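Keeping a home gym fit to live with: tips for the spare room, the garage and the kitchen that feeds them

Vibeke Mogensen
Updated March 16, 2023

My sister-in-law once asked whether I'd considered simply going for a walk. She was standing in our garage in Privdale at the time, with one hand on a bench I'd been meaning to wipe down. I have thought about that hand a good deal, and most of what follows dates from that winter.

I've trained at home for years, first in a box room and now in a garage that has never once held a car. I compete a bit, place nowhere, and clean a lot. Some of these tips came from readers and the better ones came from Nusrat Liyanage, who used to run the weights room at the old Samarakoon club and has scrubbed things I don't like to imagine.

Floors

Sweep before you mop. I know. But chalk plus water makes a paste, and the paste dries in the texture of the rubber and stays there like a grudge. Vacuum with the brush head, go over it twice, then mop with warm water and a small squirt of washing-up liquid. Wring the mop until your forearms complain and call it grip work.

Don't use anything with bleach, white spirit or oil in it on rubber mats. Oil-based polish gives a lovely shine for one evening, and you'll then do lunges on it.

New mats smell. Unroll them outdoors, wash both sides, and leave them out for 48 hours if the weather will let you. In November it won't, so lean them against a wall in the garage with the door up and accept that the neighbours will have opinions. If there's still a smell after that, a second wash helps more than any spray I've bought.

If you're laying mats wall to wall, measure the room in several places. My garage is 3048 mm across at the door and rather less at the back, a fact the builder took with him. I cut every mat to the first number and spent an evening with a Stanley knife and some words. Cut from the underside with a long straight edge, lots of light passes, and kneel on the offcut.

The bar and the plates

Brush the knurling dry after each session. An old nylon nail brush does it. Once a month, put a few drops of light machine oil on a rag (the rag, please, never the bar), wipe along the whole length, leave it overnight and then wipe it all off again with a clean cloth. If your hands slide, you've been generous.

Rust that has already arrived comes off bare steel with a brass brush and patience. Don't take a wire wheel to it. Chrome wants gentler treatment: a bit of scrunched foil and water, and stop as soon as it looks decent.

Cast plates that have gone orange can be scrubbed, dried by the boiler and given a coat of metal paint. I did mine in a green called something like Meadow Calm. They weigh exactly what they did before, which was a disappointment.

Collars that have started to slip are usually just greasy. Wash them in hot soapy water with the dinner things, after the dinner things.

Benches and anything else with a seat

Wipe down with a damp cloth and mild soap, then a dry one. Do this every time. Sweat left overnight dries salty and works its way into the stitching, and once the stitching goes the foam starts to look at you through the gap.

Small tears can be patched from behind with a vinyl repair kit if you get to them early. Late ones need a new cover. Undo the staples with a flat screwdriver, keep the old cover as a pattern, and pull the new one tight from the middle outwards. I bought a remnant from Indwood, the fabric place behind the station, and had enough over to cover a kitchen stool, so my breakfast now matches my bench press.

Tighten the bolts while you're down there. Benches loosen slowly and you won't notice until the day you do.

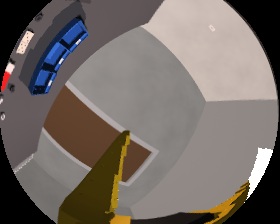 Can I put a rack in an upstairs room?

Most small bedrooms will take a light stand, a bench and modest weights without any fuss, but a full rack with a loaded bar is another matter and deserves a look from somebody who knows about joists. Find out which way the joists run, set the feet across them, and spread the load with a sheet of thick plywood under the mats. Keep deadlifts downstairs whatever the survey says. The floor may survive being dropped on; whoever is watching telly underneath may not be so forgiving.

Damp, and the smell that comes with it

An unheated garage in winter is a fridge with worse lighting. Cold metal plus one warm, puffing person equals water on everything. Open the door for five minutes after training even though it's the last thing you want to do. A small dehumidifier on a timer is worth the electricity, and you should empty the tank before it's full, when it can still be carried with dignity.

Never store the belt rolled up wet. Hang leather belts flat from a hook, away from the heater, and give them a thin rub of saddle soap a couple of times a year. Knee sleeves go in the machine inside out, on cold, in an old pillowcase, and dry on the line. People do tell me theirs don't need washing. Other people tell me something different about the same sleeves.

For gloves and straps, half an hour in cool water with a cup of white vinegar, then an ordinary wash. For shoes, newspaper. For the gym bag, turn it out completely. There is a banana in there. There was in mine, anyway.

Nusrat's rule at Samarakoon was that if you could smell a room from the corridor you'd missed something below knee height, and I've yet to catch her out. Look under the bench, behind the mats where they meet the wall, and inside any hollow upright that has lost its end cap.

Storing the small stuff

Bands perish in sunlight. Keep them in a drawer or hang them on a wide wooden peg, dusted with a bit of talc. A nail will cut into them in time, and you'll learn about it face first.

Odd plates, the tiny ones, go on an upright kitchen-roll holder. So does kitchen roll, so buy two.

I made a wall rack for handles and attachments out of an old Skunalska coat rail, the heavy sort with the curved hooks, screwed through into brick with proper plugs. Plasterboard fixings are all very well for coats. A cable handle doesn't look like much, and then you hang up all of them.

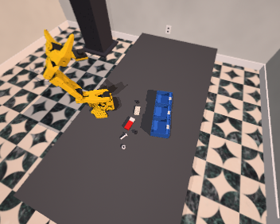
Label the hooks if you share the space. My husband regards a hook as a general invitation, and I have found the tricep rope under his bicycle helmet, his waterproofs and, for most of one spring, a lampshade.

Chalk lives in a lidded tub, the wide flat kind that biscuits come in. Put a folded cloth in the bottom so that the blocks don't shatter when you drop them back in. Keep it well away from anything in the kitchen that is also white and powdery. I say this with feeling and on behalf of a Victoria sponge.

The kitchen end of things

You can't lift much on toast, so at some point the hobby gets into the kitchen and stains it.

Shaker bottles first. Rinse at once. If you can't rinse at once, at least take the lid off, so that whatever happens next happens in the open air. A bottle that has already turned wants a spoonful of bicarb and very hot tap water left in it overnight, with the seal prised out of the lid and washed by itself. The seal is always where it's hiding. If it still smells after two goes, let it be a plant mister.

Cook rice in a big batch, spread it out on a tray to cool quickly, and get it into the fridge within the hour. Eat it within a day or freeze it in flat bags, which stack like paperwork and break up nicely when you bash them on the worktop.

Chicken breast goes dry because people cook it until they feel safe. Set the oven to 200, salt the meat well beforehand, and use a probe thermometer in the thickest part. Let it rest under foil. I cook a tray at a time and slice only what I'm about to eat, as ready-sliced chicken in a tub turns to something like loft insulation by the following afternoon.

Boiled eggs peel better when they're a few days old and go into the pan when the water's already boiling. Cool them in plenty of cold water and peel from the fat end. Don't open the tub in a shared office. I was asked to stop, in writing.

Turmeric, paprika and tomato will dye plastic tubs for good. Wipe the inside with a little cooking oil before you fill them, or give in and buy glass. Match the lids to the tubs before you put either away, and throw out the orphans. You're never going to find that lid.

Scales need cleaning underneath as well as on top. Oats get in round the edge of the plate and hold it up by a gram or two, and you end up in an argument with yourself over porridge.

A word on protein powder in the cupboard: decant the end of one bag before opening the next, keep the scoop on a hook inside the cupboard door, and fold the bag over and peg it. Damp powder sets into a sort of kerbstone. I tried putting a lump of it through the blender and have since replaced the blender.

Bits readers have sent in

Tennis balls with a cut in them make decent feet for a wobbly folding bench stored on laminate.

A cheap door mirror screwed to the garage wall sideways shows you your squat depth. It also shows you your squat depth, as one reader pointed out, and hers went up in the loft within the week.

Old bath towels cut into quarters and hemmed beat any gym towel sold as one. Hem them properly or the washing machine filter will fill with fluff, and then you'll be on the floor with a washing-up bowl on a rest day.

WD-40 isn't for treadmill belts. Use silicone, sparingly, lifted in under the belt from both sides, then walk on it slowly for a few minutes. Wear shoes with a clean sole and hold the rail.

Next time I'll be getting to squeaky cable pulleys, and what to do about the cat sleeping on the weight stack.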